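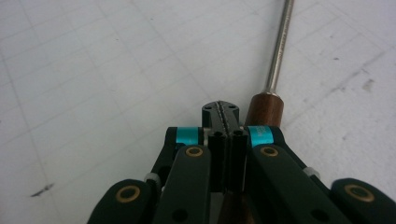

Tretbridge, October

From: Hélène Tremblay
To: flovden-members
Subject: Re: Tableware lending: return times and the new list

Dear members,

I write in reply to Keerthana Joseph's message, which is quoted in part below, and to set out the position of the Flovden Association on the matters she raises. Several other members have written to me privately on the same points, and I hope they will accept this as an answer to their letters as well.

> From: Keerthana Joseph
> To: flovden-members
> Subject: Tableware lending: return times and the new list
>
> Dear all,
>
> The Thibodeau Room group borrowed place settings for its autumn
> lunch and was told at the desk that everything must be back within
> 48 hours. The printed terms we hold say "by the end of the week
> of hire". Which of these applies?
>
> I should also like to ask about the single pieces. In past years
> one could borrow a serving spoon or a cake stand without taking a
> full set. The new list does not mention this. Smaller groups such
> as ours rarely need more than a dozen plates, but we do need
> something to serve with.
>
> Lastly, is it still the case that marks and scratches already
> present are to be written on the slip by the borrower? Our slip
> had no space for it.
>
> With thanks,
> Keerthana Joseph

On the first question, the 48-hour limit applies. It was agreed in the spring and has been in use at the desk since September, but the printed terms were not replaced at the same time. That was an error on our part. Any group which kept to the older wording in good faith will not be charged for late return, and charges already paid will be refunded on request. The period is counted from the time written on the slip at collection. Where the building is closed when the period ends, items may be returned up to 10 a.m. on the next morning it is open.

On the second question, single pieces may still be borrowed. The new list was drawn up from the store register, which holds 166 entries, and the register groups serving pieces under the set with which they were first bought. This has made it appear that they can only be taken together. A separate page for serving pieces is being prepared and will be sent to this list. It will cover spoons, ladles, tongs, stands, trays, jugs and the large teapots. Until it is ready, members should ask at the desk for what they need in ordinary words, and the person on duty will enter it by hand.

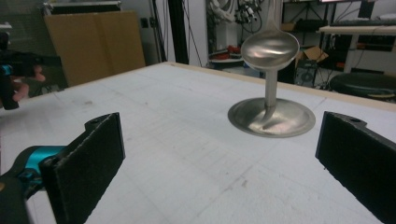
Metal spoon and stand on the white table

There are two conditions on single pieces which members may not have met before. No group may hold more than six at one time, and a piece which belongs to a boxed set cannot be lent while the whole set is reserved by another borrower. We have had complaints in both directions on this second point. A group which has reserved a boxed set is entitled to find it complete.

On the third question, the slip has been redesigned and the space for existing damage was left out. Copies from the first printing will be used up with a note stapled to the back. Please write on the note any chips, dents, cracks or deep scratches that you find at collection. Light surface marks on metal pieces need not be recorded. Stains which come away with washing are not treated as damage and no charge will be made for them.

I take this opportunity to remind members of the arrangements for the full sets. The Association lends up to 80 place settings on any one day, across all borrowers. Requests are met in the order in which they are received. A request is not confirmed until a reply has been sent from the desk, and members are asked not to print invitations or engage caterers before then. In the weeks before the winter holidays demand is high, and groups which have already borrowed once in the same month may be asked to wait.

Washing remains the duty of the borrower. Plates, bowls and glasses may go in a machine. Cutlery with wooden or bone handles, the older serving pieces and anything with a gilt edge must be washed by hand and dried with a cloth. The crates should be returned with their dividers. We are at present short of dividers for the glass crates, and if any group has taken some home by mistake we should be glad to have them back, without questions.

Members who hire rooms through the Plimon booking page should note that tableware cannot be requested there. The page shows a box marked "extras", but anything typed in it reaches the room desk only and is not passed on. I have asked for the box to be removed or relabelled. For now, please write to the lending desk directly, giving the name of the group, the date and hour of collection, and the number of settings.

The corrected terms will be posted on the notice board in the entrance at Tretbridge and sent to this list in plain text. They replace all earlier versions. Comments may be sent to me off the list up to the end of October.

Yours faithfully,

Hélène Tremblay
Lending Desk
Flovden Association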